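Stidari opens second furniture repair workshop in Lollelmont

New site will take in tables, cabinets and shelving from households across the Frota valley from April

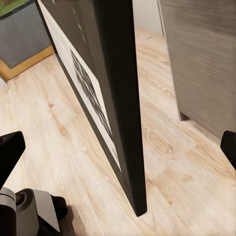
Rendering of a dark upright panel with a patterned black-and-white sheet, on a light wood floor.

LOLLELMONT – Stidari, the furniture repair and resale company, will open its second workshop in April in the former Stonow printing works on the east side of Lollelmont. The new site will handle repairs to household furniture, sell restored pieces to the public and run evening classes in basic woodworking.

The company's first workshop, in Frota, opened with a single repair bench and now has a waiting list for most kinds of work. Last year it took in 800 pieces of furniture. Stidari expects the two workshops together to take in 1000 pieces in the coming year, with larger items such as wardrobes and dining tables going to Lollelmont, where the loading door is at street level.

"People in Lollelmont have been driving over the hill to Frota with chairs in the back of the car for a long time," said Zsófia Kocsis, managing director of Stidari. "Some of them were told to come back in six weeks. We needed more floor and more benches, and the Stonow building has both."

Customers can bring items to the front counter without an appointment between 9 a.m. and 4 p.m. Staff will look over each piece and give a written estimate before any work starts. Estimates are free for items brought to the counter. A collection service will be offered within the town limits and in the villages along the Frota road, with the fee depending on distance and on whether stairs are involved.

Repairs will cover loose joints, broken legs and rails, damaged veneer, drawer runners, hinges and worn finishes. The workshop will also replace cane and rush seats, work that is currently sent to an outside craftsman. Upholstery will stay in Frota for now. Stidari does not repair mattresses, electric recliners or outdoor furniture made of plastic.

The Stonow works stood vacant after the printing business moved out. Stidari has signed a lease on the ground floor and the rear yard. Work on the building has included new wiring, a dust extraction system and a separate room for finishing, with its own ventilation. The old paper store at the back will be used to keep timber and salvaged parts. The painted company name on the street wall will be left in place at the request of the building's owner.

The shop area will sell furniture that owners have donated or that Stidari has bought and restored. Each item will carry a tag listing the work done on it. Prices will be the same at both locations, and pieces can be moved between them on request for customers who want to see something before buying.

Evening classes will begin once the workshop has settled into its regular hours. The first courses will cover gluing and clamping, simple joint repair and stripping an old finish by hand. Classes will be kept small so that everyone has a bench to work at. Tools and materials are included in the course fee, and students may bring a small piece of their own to work on.

"Most of what we see at the counter is a chair with a loose joint," said Kocsis. "A lot of people could fix that at home if somebody showed them once. We would like to have the bench time for the harder jobs."

Stidari is hiring for the new site. Open positions include a bench joiner, a finisher and a part-time driver for the collection service. Experience is required for the joiner position. Training will be given for the other two. Applications can be handed in at the Frota workshop.

About Stidari

Stidari repairs, restores and resells household furniture. The company is based in Frota, where it also runs its upholstery workshop and main office.

Press contact

Zsófia Kocsis, Stidari, Frota
Interviews and visits to the Lollelmont site before opening can be arranged through the Frota office.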